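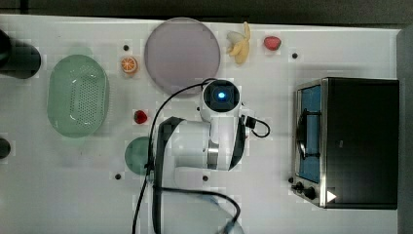 Grondham opens its showroom one afternoon in April and one in October, and I went to the April one to look at the Kitora, the tabletop arm they lease to teaching kitchens and training centers. We have 2 classrooms to equip and wanted to see it run before asking for a quote.

The demo area is at the back, past the parts counter. The table comes with the arm and has mounting holes in the top. Grondham sets it up with toy food, a few dishes, a colander and a black toaster oven. The program we watched was a sorting job, called up from a list of 19 that ship with the Kitora. Writing your own is possible, but that needs the Fustis software, priced separately.

Cables run along the outside of the arm. I asked about this and was told a sleeve kit is planned. For a classroom I would want it before signing.

Lifting plates and fruit is well within its range. The oven door is another matter. The rep said door handling is in the Ayala package, which adds up to 170 dollars a month to the lease depending on the term. We did not get to see it work, as the license on the demo unit had run out.

Noise was low enough to talk over. Setup takes a morning according to the sales sheet, and training for 2 staff members is included. Replacement parts come from the same building, and the counter takes walk-ins until four.

Parking is on the street side only. Bring your own questions in writing, because the tour moves fast and the handout covers just the base lease.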